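Gelten wheels on a winter bike – worth it or not?

obed_osei
Evening all. I've been riding the same Oketti steel frame for 9 years now and she's still going strong, bless her, but the back wheel has finally had it. The rim is worn so thin you can feel the dip with a thumbnail. The shop has offered me a pair of Geltens for 846, which made me sit down for a minute, and I keep going back and forth. I do 100 miles in a good week, mostly lanes, mostly mucky, and I'm not a light chap. Has anyone here put a proper winter through a set?

solveig.t
Hello Obed, lovely to see that Oketti still getting out! I've had Geltens on my summer bike for two seasons and I adore them, they spin up beautifully and they're ever so quiet. I'd happily run them in winter too. Good wheels are the one thing you notice every time you get on the bike, and you've looked after that frame so well that it seems a shame to put something dull in it.

settimio_amato
With love to Solveig, I can't agree. Salt and grit will eat the braking surface on a nice rim just as fast as on a cheap one, and then you are crying over a much bigger bill. Buy a plain handbuilt pair, keep the brake blocks clean, and put the rest towards a week somewhere warm. I had mine laced by a chap near Pisitz and have touched them with a spoke key once. 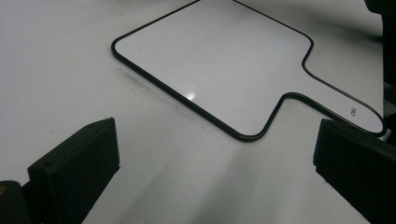 Do the Geltens take ordinary spokes if one snaps?
The rear takes ordinary J-bend ones on both sides, but the front uses a straight-pull spoke that my shop had to order in, so keep a couple of spares at home.

dede_a
Settimio is right about the rims, though I think he's a bit hard on them – mine did one full winter and came out with plenty of life left. What I would say is check your tyre clearance first. The Gelten rim is wider than the old ones and my mudguards rubbed on every corner until I went down a tyre size.

abenaq
Came here to say the same as Dede. Also, Obed, have you asked whether the shop would just rebuild your old hub on a new rim? The Agyeman hubs that came on those Okettis are tough as anything, and mine is on its third rim.

obed_osei
Thank you all, you are a kind lot. I hadn't thought of a rebuild, and they are indeed the Agyeman hubs. I'll ring the shop in the morning and see what they'd want for it. Sorry, Solveig, I may yet be tempted in the spring!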